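Workshop notebook, drawer task, collection bench
16/10/2026
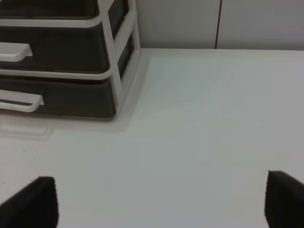 Second block of drawer episodes for the Plonmont set. I am still not persuaded that more of the same will get us anywhere, so I am writing down why while I have it in my head, and then what I did, so that whoever has the bench next can argue with it.

Where we stand. The target in the plan is 3,000 episodes of open and close on the small organiser. The last training run used 371, which was all that survived the clean-up from the first block. The summary that went round says the policy "opens the drawer". I went back and watched the rollouts. It opens a drawer. Which one seems to depend mostly on where the arm started. With a low start it goes for the bottom handle and with a high start it goes for the middle one, whatever the instruction text says. I would not call that following an instruction. I would call it going to the nearest white thing that sticks out.

Nomvula disagrees, or half disagrees. Her view is that the set is small and lopsided and that we shouldn't read anything into a policy trained on it. Fair. But then we shouldn't be reading success into it either, and the summary did.

Things I checked this morning before recording anything:

Wrist view at the start pose. From the usual start the top drawer is barely in shot. You get the lower part of its front and a white rail, and no handle. So every episode labelled "open the top drawer" begins with the policy unable to see the thing it's meant to grab, from the wrist at least. People have been saying the fixed camera covers it. Maybe. The ablation that would tell us has been on the list since before I joined the bench rota and has not been run. Until it has, I don't think "the other camera covers it" should be written down anywhere as a fact.

Handles. White handles, white rails, white table. The drawer fronts are dark and easy enough, but the handle tip against the tabletop is poor contrast and the thin dark gap inside the loop is about the only strong cue for where the grip is. I tried nudging exposure down. It helps the handle and turns the drawer bodies into one black lump, so you lose the line between middle and bottom. Put it back. Settings unchanged, please leave them unchanged, a mixed set would be worse than either.

The base tray. Pale and see-through on a pale table. I doubt the policy has any idea it is there. I certainly lose the edge of it when I'm driving from the wrist feed, and I clipped the rim on two practice runs. Not recorded. If you feel a small bump on the way in to the bottom drawer, that is what you've hit. Abort and go again, don't push through, we have enough pushing through in the first block.

Gap between the fingers. I've been starting wide open. The first block has starts at all sorts of widths and no record of which, other than what can be dug out of the joint log. Wide open from now on unless we decide otherwise, and if we decide otherwise it goes in this book.

On the organiser itself. Somebody asked in the channel whether we could swap to the Arrieta unit as it has bigger handles. I'd say no, for now. A bigger handle gives a better number and tells us less. If the thing can't manage a small handle with a decent view of it, I'd like to know that early. Happy to add the Arrieta one later as a held-out object, where it would do some good.

What I did.

Start poses: gave up on the single home pose. I wrote a short script that picks a start from a box in front of the drawers, and the instruction is drawn separately, so start height and target drawer no longer go together. This is the one change today that I think matters. It is also annoying to drive, because half the time you start low and have to travel up past a handle you aren't allowed to touch. Good. That travel past the wrong handle is exactly what was missing from the first block.

Labels: instruction is shown to the operator before the episode and saved with it. In the first block it was typed in afterwards from memory. I sampled some of those against the video and found labels that said middle where the bottom drawer moved. I haven't been through the lot, so I can't give a rate and I'm not going to guess one. Nomvula is going to do a proper pass with the Munano viewer. Until she has, treat every drawer label from before today as doubtful.

Failures: keeping them, in a separate folder, with a one-word reason. Slip, miss, bump, wrong. No essays. The old habit was to delete a failed run and redo it straight away, and I think that's how we ended up with a success figure for the operators that doesn't match anybody's memory of doing the work.

Closing: recorded as its own episode with its own start, and not tacked on to the end of the opening. The tacked-on version starts with the fingers already on the handle, and the policy had learned to close only when it was already holding on. From a cold start with a drawer half out it just hovered. I had put this down to the network for longer than I'd like to admit. It was the data.

Problem with the above: when a drawer is out it hides part of what is under it from the wrist, so "close the bottom one" with the middle one also out is close to blind. Left those combinations out for today. Wants a decision, though I'd be inclined to include them and accept that a lot will land in the failures folder.

Driving notes, for anyone new to the bench. Come at the handle from slightly to the right and square up late. If you square up early the left finger blocks your own view of the grip. Close the fingers before you pull, fully, and wait a beat. Pull straight. The body of the organiser will slide on the table if you pull at an angle, and if it slides the episode goes in failures even if the drawer opened. I know that's strict. A policy that opens drawers by dragging the furniture about is no use to Plonmont or to us.

And slow down. Watching the first block back, you can see the fast operators and the slow operators as clearly as handwriting. The model averages the two and gets a speed that suits neither.

About the target. The 3,000 came from a slide. I asked where the slide got it and the answer was that the Zuvanum team collected over 2,000 for their cupboard task and it worked for them, so we ought to do a bit more to be safe. Different arm, different camera height, different task, and from what I've read of their write-up they varied the lighting and the position of the cupboard far more than we vary anything. We have one organiser in one corner of one white table against one grey wall. We could record until December and still have one organiser in one corner of a white table.

What I'd rather do, in order:

Stop at whatever we have when this block is full. Train on this block alone, without the first. Test with start height and instruction crossed, same as the collection. If it still goes to the nearest handle, more episodes of this kind won't fix it and we should look at how the instruction gets in.

If it does follow the instruction, then move the organiser. Further right, further back, turned a little so the front faces more towards the arm. Then change the table surface. A brown cloth would do, I don't need anything clever.

Only then talk about numbers.

Nomvula's note, copied from the back of the rig sheet so it doesn't get lost: "Agree on crossed starts. Don't agree on dropping the first block completely, the motions are fine even where the labels are wrong, could pretrain on them with no instruction. Would like to see both." All right. Both, then, but the run without the first block goes first, and the two results get reported side by side with the same test starts. If we run the test only on the one we like I shall be unbearable about it.

Small things.

The gripper pads want a look before the next session. One of them feels tacky to me and the slips were mostly on the release, with the drawer coming back a little with the finger. Could be the pads, could be me opening too slowly.

The seam in the wall behind the table is in nearly every wrist clip, and I have a nagging feeling it is doing more work than we'd want as a landmark. Cheap test: hang a sheet over it and rerun the same starts on the old policy. If the numbers move, we have a problem we've been recording into the data from day one. I'll do this one myself.

Disk on the collection machine was nearly full again when I came in. Moved the first block to the shared store and left a link. Don't record over the link.

Left at end of session: arm parked, all drawers shut, organiser back on its tape marks under the tray. Failures folder has more in it than I hoped and the "wrong" pile is bigger than the "slip" pile. Those are mine, from reaching for the handle I'd just been told to pass. Kept them in.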